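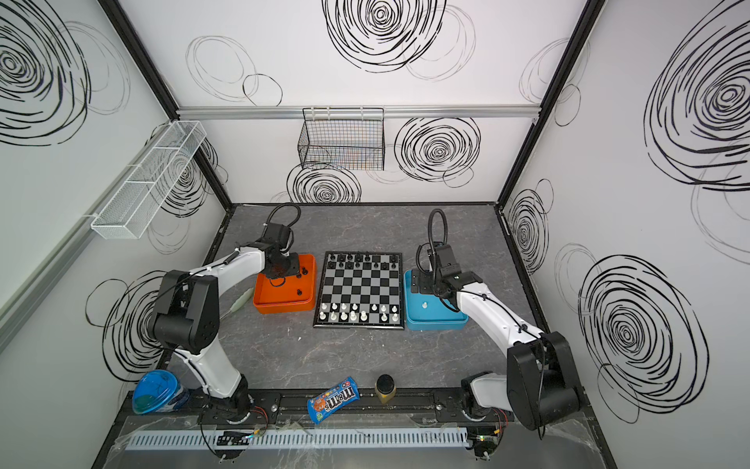
Setup guides > Two-arm kits

Sonlow chess kit: getting both arms to play

Quick one, doing this Wednesday between other jobs. Assumes the rail is bolted down and both arms power up. If not, go back to the Havutitz assembly sheet first.

1. Board between the arms, square to the rail. Magnetic board is best, pieces stay put when a finger clips one.

2. Trays. Orange on the left, blue on the right. Captured pieces go here. Don't swap them, the config file has them by colour.

3. Measure rail edge to board centre. Mine is 202 mm. Type it in as board_y. Save. Restart, it wont pick it up otherwise.

4. Home left arm, then right. Never both together. Gripper should finish over its own tray.

5. Cable conduit needs a proper loop above each gripper. Too tight and the wrist stalls on the far row.

6. Grip force. Default is 465, way too much for small pieces. Drop to 40, go up in steps of 2 till it lifts a pawn clean every time.

7. Run the capture test. Left arm first, slow speed. Hand near the stop button.

Drops pieces short of the tray? Redo step 3. Still short, tray has probaly been nudged, tape it down.

Anik board files work too but rename them. Lambrechts ones don't load on the current firmware, no fix yet.

Next: teaching castling (two moves, one turn, bit fiddly)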